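Boletim Bistness - Agosto
Do laboratório: a máquina de pequeno-almoço entra no programa de demonstrações

A equipa de manipulação da Bistness começou este mês a gravar demonstrações com um eletrodoméstico de cozinha. Até agora o trabalho de teleoperação tinha sido feito com caixas, tampas de rosca e gavetas, tudo peças fáceis de repor e que não se mexem muito quando o braço falha por um centímetro. A máquina de pequeno-almoço obriga a outra precisão: tem uma chapa de grelhar com tampa, uma pega para a levantar, um tacho pequeno pousado na zona de aquecimento e dois botões à frente do tacho.

A lista inicial tem 7 tarefas. As primeiras são abrir e fechar a tampa da grelha, tirar a tampa do tacho pelo botão de cima e voltar a pô-la, e levantar o tacho pelo cabo e pousá-lo outra vez no lugar. Rodar os botões fica para o fim. Todas as gravações são feitas com o aparelho desligado da corrente e sem comida.
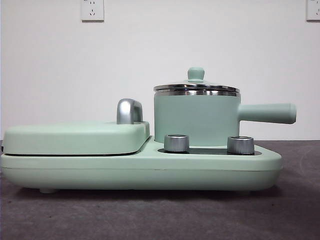
O operador conduz o braço à distância com o comando Stesteler, que transmite a posição da mão e a abertura da garra. Cada demonstração começa com o braço recolhido e acaba da mesma maneira. Se a garra tocar na peça errada, o operador pode corrigir o movimento e continuar, desde que a correção seja anotada. As tentativas em que o aparelho se desloca da marca são interrompidas e ficam numa pasta à parte.

Até ao fecho deste boletim foram aceites 54 demonstrações, quase todas da tampa da grelha. A tampa do tacho está mais atrasada. O botão é pequeno e redondo, e se a garra fecha um pouco ao lado a tampa inclina-se e escorrega. Experimentámos baixar a velocidade máxima do comando nessa parte do movimento e a taxa de repetições melhorou, mas as gravações ficaram mais compridas e ainda não sabemos se isso prejudica o treino.

Houve também uma tentativa de ensinar o movimento guiando o braço com a mão, sem comando. Para a pega da grelha correu bem. Para o cabo do tacho foi pior: a mão de quem guia tapa a vista da câmara lateral durante boa parte do percurso, e essas gravações servem de pouco. Vamos manter a condução manual só para a grelha e fazer o resto por controlo remoto.

Os ficheiros são guardados no formato Daltier, com a imagem das câmaras, as posições das juntas e o estado da garra. Quem quiser consultar as gravações encontra-as na pasta partilhada do projeto Lekota, separadas por tarefa. Pedimos que não mudem os nomes dos ficheiros. Na semana passada perdeu-se uma manhã a voltar a ligar as anotações aos vídeos. 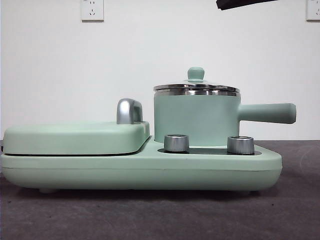
Kgomotso Mokgethi
Responsável pelas demonstrações, equipa de manipulação

Para a próxima fase precisamos de mais operadores. Neste momento somos 2 a gravar e o modelo começa a aprender os nossos hábitos: eu aproximo-me sempre da pega por cima, o meu colega vem sempre de lado. Queremos pessoas que façam a tarefa à sua maneira. Não é preciso experiência com o comando, a formação demora uma tarde e inclui 16 tentativas de treino que não entram no conjunto final.

As sessões duram uma hora e são marcadas na folha afixada à porta do laboratório. Há também um turno ao sábado de manhã, das 9h30 às 12h30, para quem não consegue vir durante a semana. Antes de começar, confirmem a posição do aparelho na mesa e verifiquem se a tampa do tacho está bem assente - uma tampa torta no início estraga a gravação toda.

O primeiro treino com estes dados só arranca quando as tarefas do tacho tiverem demonstrações suficientes. Os resultados saem no próximo boletim, incluindo os das tentativas falhadas. Dúvidas sobre o comando ou sobre as anotações podem ser deixadas no canal do projeto.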